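Drevix open house: two grippers, one arm and a lot of bagels

I went to the Drevix open house expecting a sales pitch and got most of one. The company had promised a side-by-side comparison of two grippers on the same arm, which is the only reason I made the drive.

Coffee was good. The first talk was not. Krishnamoorthy Bhat, who runs the test group, spent a long time on a slide that said "universal grasping" and then admitted over questions that flat items like tortillas had been left out.

The downstairs bench was better. The arm had a suction gripper from Vevden on it when we walked in, and it handled sealed boxes without any fuss. On bread it let go again and again. The Vevden rep blamed the cup size and said a bigger one was on order. Maybe so. I'd have brought it.

Then they swapped in the two-finger gripper, the Potside. It kept hold of rolls, and it also squashed a few of them badly enough that I wouldn't have wanted one for lunch. Grip force was set by hand before each item, a detail missing from the brochure.

Most of the numbers came from simulation. Bhat's group ran 900 pick-and-place trials per gripper on a kitchen counter task, bagel into bowl. The Potside finished 424 and the Vevden 374. Those are both under half, and the handout calls them "strong early results." I asked how many real trials there had been. The answer was 300, split between the two, with no breakdown yet.

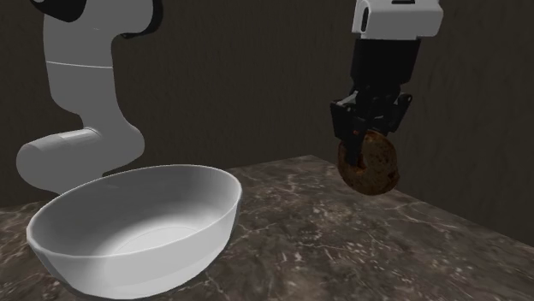 Reading time: 2 minutes

Holding a bagel upright over a bare stretch of stone is the part I believe. What bothers me is everything the simulator gets to decide, starting with how hard a bagel is. A rendered crust doesn't shed seeds or go stale by the afternoon. When I asked what stiffness they had used, I was told it was "in the config."

I did ask to see the runs that failed. They said they'd send a folder. If it comes, I'll post what's in it, and I'd like the real-bench split before I recommend either gripper to anyone with a budget.

Parking was free, at least.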